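Wire basket next to a grommet hole on a laminate desk: marks and cable routing

Posted in Desks and Workstations

I have a light wood-grain laminate desk with one round cable hole near the far edge. A black wire mesh basket stands beside the hole and is where I keep chargers and adapters. I want to run the power leads from the basket down through the hole without scratching the laminate or putting a permanent bend in the cables.

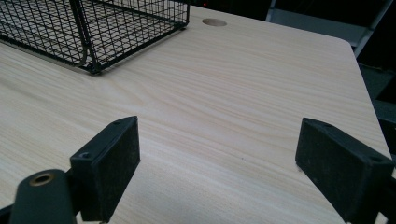
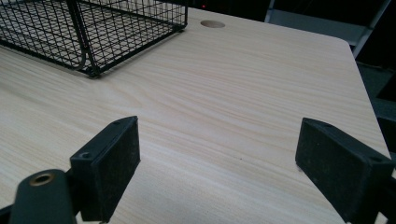 There are two things I need to settle before I put the monitor back. The first is cable length. The power strip is mounted under the desk, 9 inches below the top, and the shortest charger lead is 30 inches, so reach is fine but the slack has to go somewhere. The second is the surface. The basket is right beside the hole and its bottom corner bears directly on the desk, so any pull on a lead going down the hole is also a pull on the basket. My previous desk had a gray arc worn into it from exactly this. Do I fix the basket in place, pad it, or move it? The desk is a Vitale, bought in July, and the instructions say only "avoid abrasive contact."

Zamfira Ciobanu

Pad it first. Use self-adhesive felt or thin clear silicone dots under the corners. Silicone is better in your case, as felt slides and you want the basket to stay where it is when a cable is tugged. Clean the laminate with a damp cloth and a drop of dish soap, dry it, and wipe the underside of the wire before you stick anything to it. Dots do not hold well on thin wire. If yours come off, slit a short length of clear aquarium tubing and press it over the bottom rail at each corner.

Cables: do not take them over the top of the basket. If the connector fits through the mesh, bring it out low on the side facing the hole. If it does not fit, feed the lead out from the other end. Leave a loose loop inside the basket and tie it to the mesh with hook-and-loop tape. The tie takes the pull and the connector does not. Do not use zip ties, they get overtightened and you will be cutting them off next time you change a charger.

Slack under the desk goes in a tray or a clip next to the strip. I would not coil it tightly. Keep each loop at least 4 inches across.

One caution about the hole. Run a finger around the inside. If there is no plastic liner, or the liner is sharp, put one in before you route anything. Measure the diameter at the surface and again a little lower, since some are stepped. Mine was, and I had to return the first liner.

Hendov

just move the basket to the other side of the desk? I had mine by the hole for years and the leads always ended up in a knot anyway. never had a scratch though

Stadport

Mostly agree with the first reply. Two additions.

Check the heat. Open mesh is good for chargers, but it stops helping if you fill the basket. I keep up to 6 adapters in mine, in one layer, none stacked.

Also check whether the marks on your old desk were scratches or rubber transfer. Gray arcs are often transfer from a coating or a foot, and they come off with isopropyl alcohol on a soft cloth. Test on the underside of the overhang first. If it is a real scratch in the laminate, a wax filler stick in a matching tan will hide it but not repair it.

Ondeswood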